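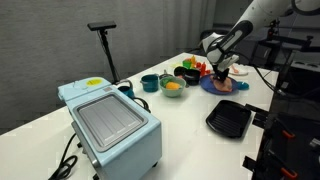

The play kitchen table, toaster oven and all.

Do we need more play food?

Every December the same request lands in my inbox, and this year it came from Erhan Yurt, who would like the Bevmont toy library to buy another crate of it. I have my doubts. We already own fruit, a red pepper, leafy greens and a slab of pale pink meat that fits nicely on the round blue plate. How much more dinner can a four-year-old serve?

Erhan's case is that the kitchen set is our most borrowed item, with 38 loans between July and now. Fine. But loans tell you the set goes out the door. They don't tell you which pieces get played with once it's home, and my guess is that the pots and bowls do most of the work. The dark teal pot with two handles has come back with crayons in it, and once with a sock. Play food mostly comes back with tooth marks.

I'm also not sold on the Imus catalog he passed along, which promises that its vegetables "build healthy eating habits." Maybe they do. My own kids had a full set and still wouldn't touch a green bean. 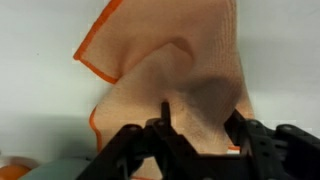
Cloths are where I would spend the money, if we have to spend it. A child with a cloth has a tablecloth, an apron, a potholder and a blanket for the bear, and you can put the thing through the wash at the end of it. The peachy knit one with the bright orange edging is the sort I mean — soft enough to bunch up, with a stitched hem you can see along some of the folds. Yiğit Tuncer says his sister could sew us 10 more like it for less than one box of plastic vegetables. I'd want to see one go through the machine a few times before I believe the hems will hold, but it's a cheaper thing to be wrong about.

So the crate is on hold. If you have borrowed the kitchen set and think I'm mistaken, leave a note in the box at the Asberg Street desk. Please say which pieces your child really used. "They loved it" doesn't help me much.

Kitchen sets out over the holidays are due back by January 11, with lids.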